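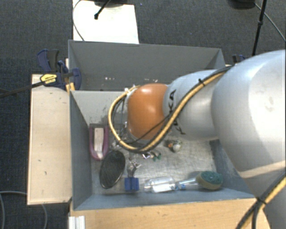 Striped cable over a grey-walled bin.

Fiction | Short Reads

The Water at Gotthorpe

The man from Stesasell had brought his own glasses, which Lise Arsenault thought was a bad sign. He set them out on the parish hall table and filled each one from a green bottle.

"Drawn from your own spring," he said. "Merkow Spring. People used to walk here from the coast for it."

"Who did?" said Lise.

"Pilgrims, mainly."

She had lived in Gotthorpe for 30 years and had never heard of a pilgrim. She had heard of the spring. It came up behind Paquette's yard, next to the place where he washed his trailers, and in August it stopped altogether.

The others drank. Old Paquette held his in his mouth for a long time and then said it was soft. Somebody else said it was softer than soft - it was almost sweet. A woman from the new houses said her shoulder felt looser, and moved it up and down to show them.

"It's been one sip," said Lise.

"It works quickly on some people," said the man.

He passed round a sheet of paper. A share in the bottling rights was 1299 pounds, and there was a letter from a laboratory with a stamp on it. Lise read the letter twice. It said that the sample received was water.

"It doesn't say where it came from," she said.

"It came from the spring."

"It says 'sample received'. You could have sent them anything."

He smiled at her in a patient way. She supposed he met one of her in every village and had a name for them in the car afterwards.

"When did you fill the bottle?" she asked.

"This morning. I went up before breakfast."

"Which side did you go in?"

"By the gate."

Paquette put his glass down. He had taken the gate off at Easter and filled the gap with a wall, after the business with the heifers. Lise waited for him to say so. He looked at the wall clock, then at the paper, then at the line where his own name was already typed as landowner, with a figure of 3176 beside it.

"By the gate, yes," said Paquette. "That's the best way up."

The woman with the shoulder asked whether they took cheques.

Lise picked up her coat. On the way out she stopped at the kitchen to rinse her glass, and while she was there she ran the cold tap and drank from it. It was soft, almost sweet. She turned it off and stood there with her hand on the tap, listening to them look for a pen.

Posted 11/06/2020 in Fiction, Village Life

We use cookies to remember your reading preferences. By carrying on you agree to this. Accept | Manage settings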